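4.2 How guests read a villa listing

We turn now to the part of the study that gave us the most pleasure to carry out, which was sitting down with people who had booked a holiday villa and asking them to go back through the listing with us, line by line. The listings all came from Peltard, a letting agency for self-catering houses on the Clesedby coast, and we are grateful that the agency let us use the texts just as they stood, spelling slips and all. We had 200 listings in the full set, and from these we drew the smaller group discussed below.

Our first finding is a simple one and will not surprise anyone who has ever planned a family holiday. Guests do not begin at the top. They look for the number of bedrooms, then for the walk to the beach, and only then do they go back to the opening sentence, by which time they have often half made up their minds. Several told us, rather sheepishly, that they had never read the opening sentence at all until we asked them to.
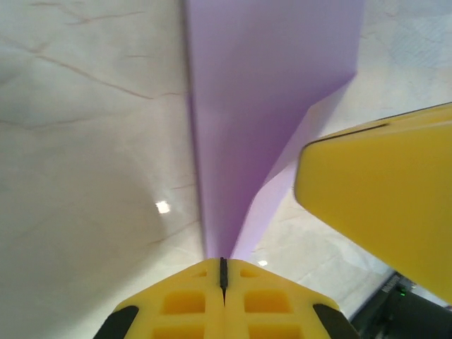
4.3 Distance words and what they promise

The phrase "within easy walking distance" deserves a section to itself, and we have tried to be fair to it. Owners use it kindly and, so far as we could tell, in good faith. The trouble is that an owner walks to the beach with a towel, while a guest in the first days of a stay walks there with a pushchair, a cool box and a grandparent. When we asked guests what they took the phrase to mean, most settled on a walk of about 8 minutes, and they were quite firm that the walk home should be counted too. On a hillside that matters a great deal - a stroll down can be a proper climb back, and very few of the listings we read mentioned a slope in the same sentence as the beach.

We coded each distance phrase in one of 3 ways: as a bare claim ("near the sea"), as a claim with a time attached, or as a claim with both a time and some word about the ground underfoot. The last kind was the rarest, and it was also the kind that guests trusted most. One couple said that reading about the steps beforehand had made them cheerful about the steps, and we heard the same feeling put in other words many times over.

Figure 2.
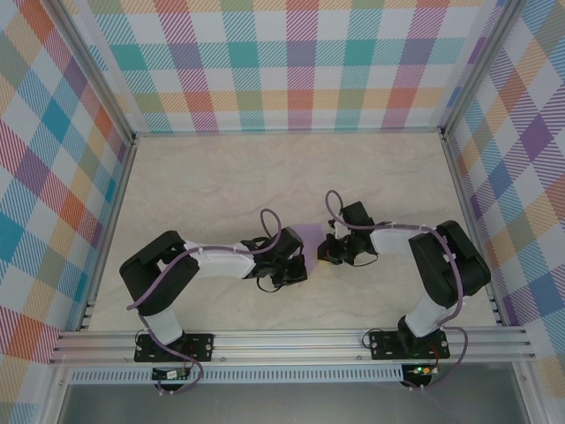 It would be easy to take from this that a longer listing is a better one, and we should like to be careful here. Some of the longest texts in the set were among the least liked, chiefly where they repeated themselves. A good many said the same thing about the terrace 2 times in the space of a paragraph, perhaps through being pasted together from an older version, and guests noticed this sooner than we had expected. They tended to read it as a sign that the house itself might be looked after in the same fashion, which seems hard on the owners, but there it is.

4.4 The view, the pool and the kitchen

Praise words such as "stunning" and "elegant" did very little work in our sessions. Guests slid over them. What held their attention was any small practical detail tied to a room: whether the terrace had shade at four in the afternoon, whether the shallow end of the pool was shallow enough for a small child to stand in, whether the kitchen had a pan big enough for pasta for everybody. We compared the Peltard texts with a handful from two other agencies, Lekota and Plodico, and the pattern was much the same, though the Plodico texts were shorter and tended to leave the kitchen out altogether. This was a pity, as cooking came up in nearly every conversation we had, usually with some warmth and a story or two attached.
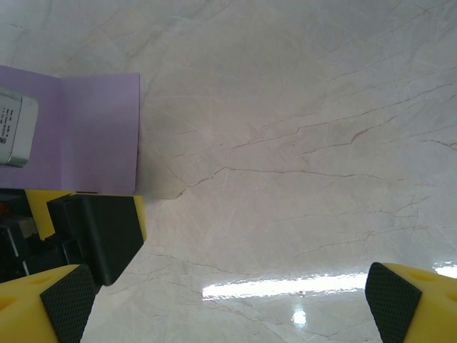 Lekota, in its written reply to a draft of this section, said that owners would gladly write about shade and saucepans if the listing form gave them anywhere to do it, and that the form at present asks for "highlights" and stops there. We think this a very reasonable point, and we had given the form too little thought when we planned the study. An owner faced with a box marked "highlights" will naturally reach for the ocean view, and the pasta pan stays in its cupboard. We come back to the wording of the form in section 5, together with the changes that guests themselves suggested to us in February.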